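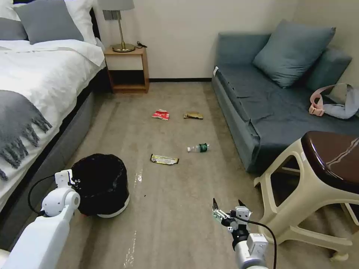
4.3 Open-day demonstration

The tidying task was run in front of visitors during the open day at the Pludham site on 31 August 2021. The room layout was the one used in Section 4.1, with a bed and a sofa on opposite sides of a carpeted floor. Only the choice of litter and its placement differed between runs. The controller was the Redusar build described in Section 3, with no changes made for the event.

Figure 5. Two-arm platform in the bedroom setting, head view. Litter lies on the carpet between the bed and the sofa; the lined trash bin is near the foot of the bed.

A run began with litter on the floor and ended when the planner reported no remaining targets or when the operator stopped it. We completed 21 runs. Visitors stood behind a line 2 m from the platform and were allowed to place the items themselves. This gave less regular layouts than our laboratory protocol, including several with wrappers pushed against the bed frame.

Flattened wrappers were the main source of failed grasps. The fingers closed above the film or slid along the carpet pile, and the retry routine was limited to three attempts per item. Bottles lying on their side were picked up more reliably, although the approach angle had to be recomputed when a stool or the sofa limited the reach of the right arm.

Runs stopped by the operator are kept in the totals in Table 3. One run was lost to a logging fault and is left out. The Khasawneh grasp score was computed offline in September from the stored joint data, using the same threshold as before.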